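Skornano Block Set — Set-Up Guide
Section 4: Making the cardboard block and setting the table
Revised 17 June 2025

4.1 Before you start

The set uses two kinds of block: a tall one you make yourself from corrugated cardboard, and a wooden one that comes finished. Read through 4.2 once before cutting anything. If your table is already set up and you only need to replace a worn cardboard block, do 4.2 and then go to 4.5.

You will need:
Brown corrugated cardboard, flat and dry
Clear packing tape, 46 mm wide or wider
A utility knife with a fresh blade
A metal ruler and a square
A cutting mat
A hole punch or a craft knife with a narrow blade
A soft cloth

Old shipping boxes work if the panels are not crushed. Keep clear of fold lines, and peel off labels first. Printing on the cardboard does no harm.

4.2 Making the cardboard block

1. Cut the panels for the front, back, and sides. Each panel is 200 mm long. Take the widths from the cutting sheet for your set.

2. Cut two end pieces and a stack of filler pieces from the same cardboard. Filler pieces go inside and can be made from offcuts.

3. Lay the front panel on the mat and mark the hole near the middle of its length. It does not have to be exactly on the center line.

4. Cut the hole now, while the panel is flat. Turn the panel over and finish the cut from the back if the knife does not go through cleanly. A slightly ragged rim is fine. Trim off any long tags of paper.

CAUTION: Cut away from your hand and onto the mat. Do not hold the panel up in the air to punch it.

5. Stand the back and side panels together and tape the long corners on the inside.

6. Pack the filler pieces in from one end. Leave the space behind the hole open. Stop when the sides feel firm under light pressure, before they start to bow out.

7. Fit the front panel and the two ends. Check the foot with the square. If the block leans, open the bottom end and trim the filler.

8. Wrap the outside with packing tape. Start at the foot and work up, overlapping each turn by a finger's width. Press the tape down with the cloth as you go.

9. Where tape has crossed the hole, slit it and fold the flaps inward.

NOTE: Small wrinkles in the tape can stay. Loose ends cannot — trim them or tape over them, especially along the long edges.

NOTE: If you have to join two short pieces to make up a panel, put the seam above or below the hole and never through it. Seams will show under clear tape.

Elvira Chávez wrote the original cutting sheet for panels of one thickness. If your cardboard is double-wall, cut the side panels narrower by one wall thickness each, then dry-fit everything before taping.

4.3 Setting up the table

1. Clear the tabletop and wipe it down. Let it dry before you put cardboard on it.

2. Check that the table does not rock. Adjust the feet, or shim them with offcuts.

3. Set the wooden block down near one end of the table, with space left clear on the long side. The block should sit flat. If it rocks on a hard top, look underneath for grit or a splinter.

4. Stand the cardboard block on its foot with the hole facing the front. Let go and wait a moment. If it tips, go back to step 7 of 4.2.

The first picture shows the cardboard block upright with its hole to the front. The second shows the wooden block near the right end of a white table.

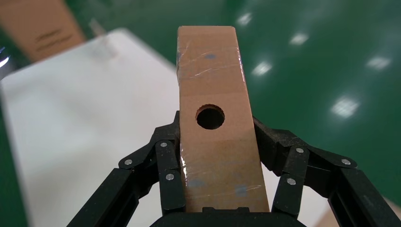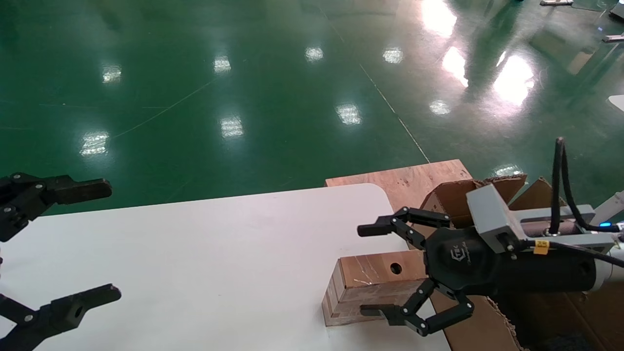 4.4 Checks before use

Go through these each time the table is set, including after a break in the same session.

1. Press each corner of the cardboard block with a thumb. Soft corners mean the filler has settled. Open the top end, add a piece, and close it again with fresh tape.

2. Run a finger along the tape edges. Fix anything that catches.

3. Look into the hole. Scraps of cardboard tend to work loose in the first few days. Shake them out over a bin.

4. Wipe the wooden block with a dry cloth, along the grain. Check the edges for lifting layers. A lifted layer can be glued and clamped overnight, but do not sand the faces, as this changes the size.

CAUTION: Do not use spray cleaner on either block. It gets under the tape and into the cardboard, and a block that has been wet inside should be thrown out.

4.5 Replacing a cardboard block

Replace the block when any of these apply:

The foot is rounded over and the block no longer stands by itself.
The rim of the hole has torn far enough to change its shape.
The tape has been patched so often that it lifts in layers.
The block has been dropped on a corner and the corner stays pushed in.

With normal use, expect around 200 handlings from one block before the foot goes. Blocks made from recycled boxes often wear out sooner. Ramil Malabanan keeps a spare taped up and ready on the shelf, and we suggest doing the same — the job takes much longer when you have to stop in the middle of something else.

Take the tape off the old block before recycling it. Filler pieces that are still flat can go into the next one.

4.6 Storage

Store cardboard blocks standing up in a dry cupboard, with nothing on top of them. Wooden blocks may be stacked two high with a sheet of paper between. Keep both away from radiators and windows. From November on, if the room is left unheated, bring the cardboard blocks somewhere warmer.

Write the date you made each block on its bottom end, under the tape. Spare cutting sheets are kept with the Flamstead parts list at the back of this guide. For a missing or damaged wooden block, contact Arnel Macaraeg and give the block number from Section 2.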